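Plovel Household Handling Project
Minutes of the June working meeting
Start 2 p.m.

Present: demonstration group, training group, site coordinator, one guest from Firnis by phone. Apologies from the hardware lead.

1. Minutes of the last meeting
Accepted with one correction. Under item 4, "left gripper" should read "right gripper." The action on spare wrist straps is carried over.

2. Demonstration count
The target for this phase is 1000 accepted demonstrations across both methods. The training group reported that the remote control set is ahead of the hand set. The hand set is short on two-handed lifts and on anything that sits on the floor. It was agreed that the next 100 recordings will all be hand demonstrations, with floor work first.

The training group asked again that rejected recordings be kept and not deleted at the site. Several had been cleared to make room on the drive. The site coordinator will move them to the shared store at the end of each session.

3. Remote control station (Takagi)
The Takagi station was down for part of the month with a worn cable in the left controller. The cable has been replaced. Operators still report a delay between moving the controller and seeing the arm move. The delay is small, but it makes people slow down near the object, and the slow approach is showing up in what the robot learns. The training group would like operators to stop and restart a recording if they find themselves waiting for the arm.

There was a discussion about whether to let operators practice on the task before recording. Present practice is two tries. Some felt this was too few for drawer and lid tasks. Agreed to raise it to six for those tasks only and leave the rest alone.

4. Hand demonstrations
Marker cubes are now worn on the back of each hand for all hand recordings. The training group said tracking is good when at least one face of the cube is in clear view of the head camera, and poor when the wrist rolls inward under a large object. Demonstrators should keep the backs of the hands turned up where the task allows it. Nobody should change their grip only to please the tracker, and if a natural grip hides the cube, the recording should go ahead and be flagged.

Watches and bracelets were raised. The training group has no objection to them so long as they do not push the cube out of place. The strap should be checked after it is put on and again at the break.

Floor tasks from a stool were reviewed. The stool height suits most people. The guest from Firnis asked whether the demonstrator's knees and feet would confuse the object model. The training group said they are masked out and this has not caused errors so far.

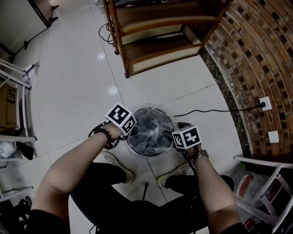 Photo: Plovel demonstration group. Hand demonstration, round object in plastic film, seated position.

The question of wrapped objects took up most of this item. Clear film throws bright highlights, and the object model loses the outline when they move. One view was to take the film off everything before recording. The other was that people do handle wrapped things at home and the robot will have to as well. Agreed to record both ways, with the wrapping noted in the task label. The label list has no entry for it at present.

Power cords: where an object has a cord, the task sheet must say whether it is plugged in at the start. Demonstrators have been deciding this for themselves. The site coordinator will rewrite the sheets.

5. Gromov arm trial
The first policy trained on hand data alone was run on the Gromov arms. Single-hand picks were acceptable. Two-handed lifts were uneven, with the right side rising before the left. The training group thinks this comes from a timing offset between the two cubes and not from the demonstrators. They will check the clocks before anyone is asked to repeat work. No further two-handed trials until that is done.

6. Actions
Site coordinator: move rejected recordings; rewrite task sheets for corded objects; order wrist straps (carried over).
Training group: check cube timing; add wrapping to the label list.
Demonstration group: floor tasks, wrapped and unwrapped; flag hidden cubes.
Firnis: send masking notes from their own hand study.

7. Other business
The parking permits run out at the end of June. Requests for new ones go to the front desk.

Meeting closed 3:40 p.m.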